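Stondari Robotics Workshop
March 24, 2026

1/ The Stondari workshop has completed the first part of its comparison of gripper fingers and camera positions for two-arm handling of small objects. The work was carried out at our Skidton site. A short account follows for partner groups who asked to be kept informed.

2/ Two sets of fingers were compared: the Clemero pattern, with a broad triangular body, and a narrower straight pattern we have used since November. Both were fitted to the same pair of arms, under the same controller settings. The pictures in this thread show the triangular pattern.

3/ The task is deliberately plain. An arm takes a pen or marker from the table, brings it upright and holds it there until the controller confirms that the grip is stable. Each finger pattern was given 342 attempts, divided evenly between the two arms.
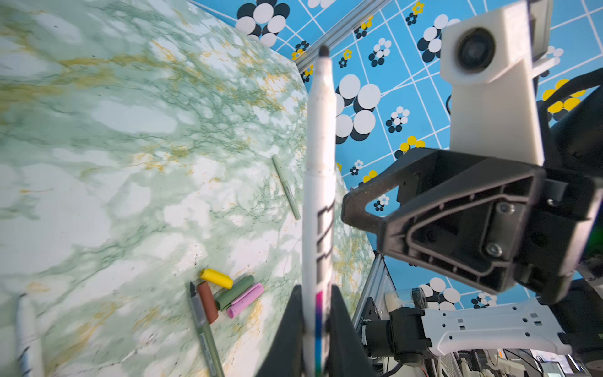

A white marker between the fingers, from the wrist camera.

4/ Wrist cameras proved most useful in the last stage of an approach. At close range the view from the wrist gives the controller a clear reading of the angle of the barrel. With the overhead view alone, small errors of angle were often missed until the fingers had closed.

5/ The wrist view has a cost. A good part of the picture is taken up by the arm's own hardware, and the controller must be told to ignore it. We set this mask by hand for each arm, and it must be set again whenever a bracket is moved. Groups planning a similar layout should allow time for this.

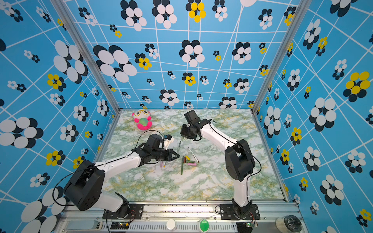
6/ The overhead camera remains our reference for planning. It decides which arm should move first and keeps the two grippers from meeting over the middle of the table. It must also tell apart items that lie close together, and the tabletop makes this harder than a plain surface would: green pens and sticks on a pale green and white marble pattern give the software little contrast to work with. The same settings performed better on yellow and pink items. We have kept the patterned surface for the second part of the work, as partner sites will not all have plain benches.

7/ On grip itself, the triangular fingers held thick barrels more firmly. The narrow fingers were better at lifting a thin pen lying flat, and disturbed neighbouring items less often. Neither pattern was best at both, and we do not intend to recommend a single pattern at this stage.

8/ Clearance deserves more attention than we first gave it. The triangular fingers are wide at the root, and when both arms work on one pile the space between them becomes small. The controller was first set to stop both arms whenever the safety margin was crossed. This was safe — and very slow.
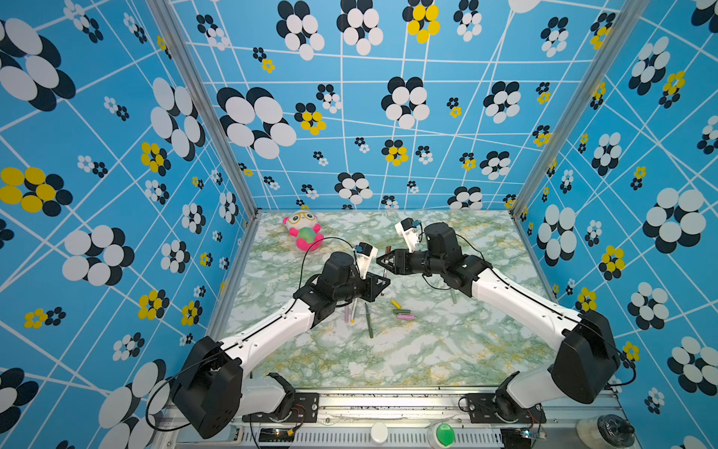

Both grippers over the middle of the table, the right one holding a dark brown pen.

9/ We then changed the rule so that one arm waits while the other completes its lift. The median time for a full cycle fell by 30 per cent. The number of dropped items did not change in any way we could measure.

10/ Two controllers were tried. The older unit sends commands to each arm in turn; the newer one, developed with our colleagues at Te Moana, sends them together. For single lifts there was no practical difference. For passing an item from one gripper to the other, the newer unit gave a smoother movement and needed fewer corrections.

11/ Cable routing also affected results. A cable that is too short pulls on the wrist at full reach, and one that is too long may enter the camera's view. We now leave a wide loop at the wrist and check it at the start of each session.

12/ Steps for groups wishing to repeat the comparison:

Step 1. Fix the overhead camera and record its position. Do not move it between finger patterns.

Step 2. Lay out markers of mixed thickness within reach of both arms. Let some of them lie close together.

Step 3. Lift one marker at a time and hold it upright, tip down, over the table. Record the result before releasing it.
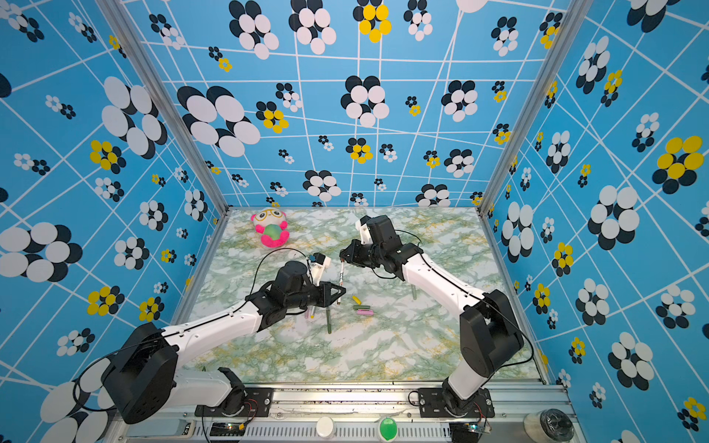
Step 4. Change the fingers, set the wrist camera mask again and repeat with the same markers.

Step 5. Keep all failed attempts in the record, including those stopped by the operator.

13/ The second part will cover 3 finger coatings on the triangular pattern. Partner groups who wish to send fingers for testing should write to the Skidton workshop, stating the mount type and the full opening width.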